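Driltmont Hanging Bird Feeder, 370 ml

A nectar feeder for small garden birds, made by Gutham. The bottle holds 370 ml and unscrews from the base for filling. There are 6 feeding ports and a perch ring that can be taken off.

Hang it in light shade, well away from windows. Mix one part white sugar to four parts water and let it cool before pouring. Do not use honey or food colouring.

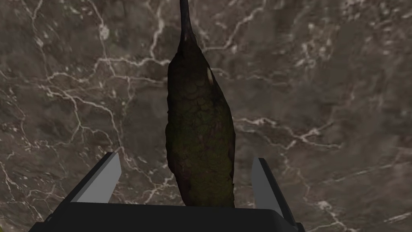 In warm weather change the nectar every two days. Rinse the bottle with hot water and clean the ports with the small brush supplied. The base is not suitable for dishwashers.

Supplied with hook, 300 mm chain and brush. Spare ports and seals are sold separately under the Aquino name. New stock is due in July.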